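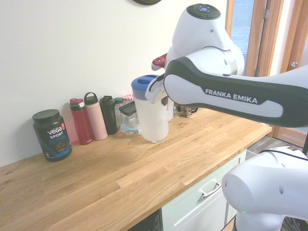 The blue-lidded pitcher on the wooden worktop, with the water bottles behind it.

Dumthorpe, 30 November 2018 – I'm Jyoti Upadhyay and I look after the shared kitchen at Hutevgate. From January we're asking everyone to fill up from one pitcher and leave the single-use bottles at the shop! We've got 13 regulars signed up so far, and the worktop along the wall is going to be our drinks spot. Bring your own bottle, or grab a glass from the cupboard.
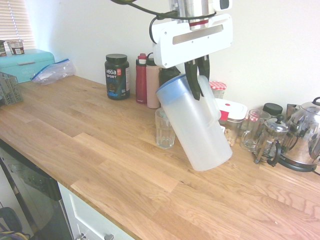 Pitcher tilted over a clear tumbler at the drinks spot.

I did fuss over which pitcher to get – tall, light enough to lift when full, and with a lid, as I can't bear crumbs in my water. Plusico is chipping in for 3 more, so the upstairs tables get theirs too.
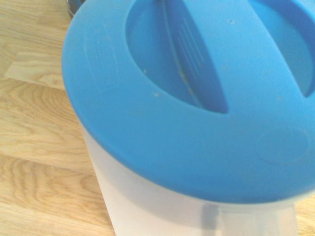

Meron Negash would like slices of lemon in at least one of them, and asks that whoever pours the last glass fills it up again. I'm all for it. To join in, put your name on the sheet by the kitchen door.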